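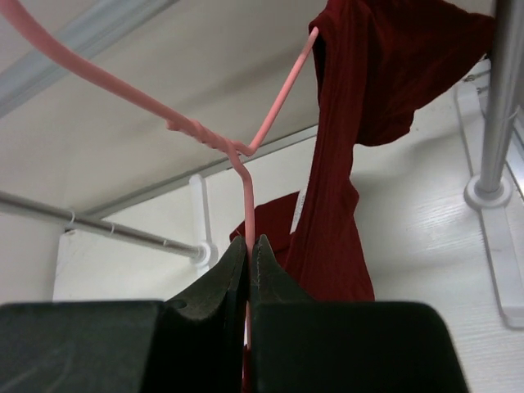

4 Upload-Verzeichnis absichern

Dieser Abschnitt beschreibt die Absicherung der Dateiannahme in Sendmont unter Apache oder nginx mit PHP-FPM. Voraussetzung ist eine abgeschlossene Grundinstallation nach Abschnitt 3. Alle Befehle sind als root oder mit sudo auszuführen. Pfade beziehen sich auf die Standardinstallation unter /srv/sendmont.

Hinweis: Wer Sendmont über das Paket von Hemach installiert hat, findet die Konfiguration unter /etc/sendmont/conf.d und nicht im Programmverzeichnis.

4.1 Ablageort verlegen

Im Auslieferungszustand liegt das Verzeichnis upload unterhalb des Document Root. Hochgeladene Dateien sind dort direkt per URL erreichbar.

1. Dienst anhalten:
systemctl stop sendmont-worker

2. Neues Verzeichnis außerhalb des Document Root anlegen:
install -d -o sendmont -g www-data -m 2770 /var/lib/sendmont/upload

3. Bestand übernehmen:
rsync -a --no-perms --no-owner --no-group /srv/sendmont/public/upload/ /var/lib/sendmont/upload/

4. In local.ini den Eintrag storage.path auf den neuen Pfad setzen. Der Pfad endet ohne Schrägstrich.

5. Altes Verzeichnis umbenennen, noch nicht löschen:
mv /srv/sendmont/public/upload /srv/sendmont/upload.alt

6. Dienst starten und eine beliebige vorhandene Datei über die Oberfläche abrufen.

Achtung: Keinen symbolischen Link vom Document Root auf das neue Verzeichnis setzen. Die Dateien wären damit wieder direkt erreichbar.

4.2 Ausführung von Skripten unterbinden

Die folgenden Einstellungen gelten zusätzlich zu 4.1. Sie sind auch dann vorzunehmen, wenn das Verzeichnis bereits verlegt wurde.

1. Apache: Im VirtualHost für /var/lib/sendmont/upload einen Directory-Block mit "Require all denied" und "AllowOverride None" eintragen.

2. nginx: Den Block "location ^~ /upload/" mit "return 404;" anlegen.

3. PHP-FPM: security.limit_extensions auf .php beschränken. Weitere Endungen wie .phtml oder .phar aus der Liste entfernen.

4. Konfiguration prüfen (apachectl configtest bzw. nginx -t) und anschließend Webserver und PHP-FPM neu laden.

4.3 Dateitypen und Namen

Sendmont vergleicht die Dateiendung mit der Positivliste upload.allow und ermittelt den MIME-Typ serverseitig über fileinfo. Die Angabe des Browsers im Feld Content-Type wird verworfen.

1. upload.allow auf die benötigten Endungen kürzen. Kleinschreibung verwenden, Trennung durch Komma, keine Leerzeichen.

2. upload.rename auf random setzen. Der ursprüngliche Name wird nur in der Datenbank geführt und beim Download wieder eingesetzt.

3. upload.max_kb auf 4.000 begrenzen. Der Wert ist ohne Tausenderpunkt einzutragen. In der php.ini müssen upload_max_filesize und post_max_size über diesem Wert liegen, sonst bricht PHP die Übertragung ab, bevor Sendmont eine Meldung ausgeben kann.

4. upload.keep_days legt fest, nach wie vielen Tagen nicht zugeordnete Dateien gelöscht werden. Vorgabe: 90.

Hinweis: SVG-Dateien können Skripte enthalten. Wird die Endung svg zugelassen, ist download.force_attachment auf 1 zu setzen.

4.4 Prüfung

1. Eine Textdatei mit dem Inhalt <?php echo 19; in test.php umbenennen und hochladen. Erwartet wird die Meldung E-223 (Dateityp nicht zugelassen).

2. Dieselbe Datei als test.php.jpg hochladen. Die Meldung muss erneut erscheinen, da der ermittelte MIME-Typ nicht zur Endung passt.

3. Im Browser /upload/ aufrufen. Unter nginx muss der Statuscode 404 lauten, unter Apache 403 oder 404.

4. Nach erfolgreicher Prüfung /srv/sendmont/upload.alt entfernen.

Erscheint in Schritt 2 keine Meldung, fehlt meist die Erweiterung fileinfo. Vorhandene Module zeigt php -m. Zu beachten ist, dass CLI und FPM getrennte Konfigurationen verwenden können.

Stand: 8.5.19
Bearbeitung: Rekha Negi, Mikkel Damgaard

Weiter mit Abschnitt 5: Sitzungen und Cookies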